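Lecture 6. Learning from demonstrations: what the Ikerel result shows

Last time we saw that a cloned policy drifts when it meets a state the operator never visited. The Ikerel study asks how much of this drift can be removed by the data alone.

The method is simple. The authors trained one policy on 200 demonstrations and a second on 776, with the same network and the same tabletop objects – a mug, a plate, pumpkin-shaped items.
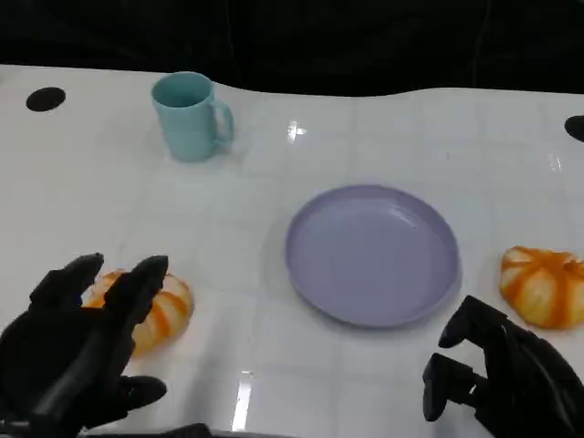 The second policy recovered better after a missed grasp, but it was not faster. Please read the section on action chunking before the next lecture, and bring your Flunow notes.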